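Sorting a Pantry Shelf with Clear Bins

Clear bins work well for cans and odd-shaped items that get lost at the back of a shelf. You need an open table, a damp cloth, a tape measure, and two or more bins with handles. I used the Skirno bins because they fit my shelves, but any straight-sided bin will do.

1. Empty one shelf at a time onto the floor or a counter. Check dates and throw out what has expired.

2. Measure the depth of the shelf and subtract an inch. Bins that stick out past the edge get knocked.

3. Wipe the shelf and let it dry. Wash new bins in warm soapy water, as the sticker glue collects dust.

4. Set the bins on the table with a gap between them. Use the gap for anything you haven't decided on yet.
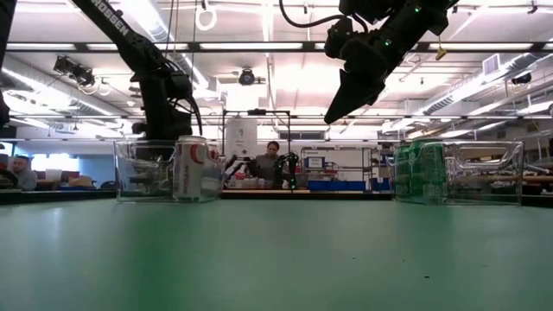

Two clear bins, with a can standing in the left one.

5. Put drinks in one bin and everything else in the other. Start at one end and work across. Stand cans upright so you can read the sides.

6. Check the height. A can may come up a little past the rim of a low bin. Measure from the shelf to the top of the tallest item before you put the bin back.

7. Lift each bin by its handle with your other hand underneath. Keep full bins below shoulder height, especially if you are storing 800-gram cans.

8. Slide the bins in with the handles facing out. Label the shelf edge and leave the bin bare, so you can swap bins later.

One shelf takes me 40 minutes, including the washing.

Update, January: Zarmeena Kazmi wrote to ask about wire shelves. Lay a shelf liner down first or the bins will catch on the wires.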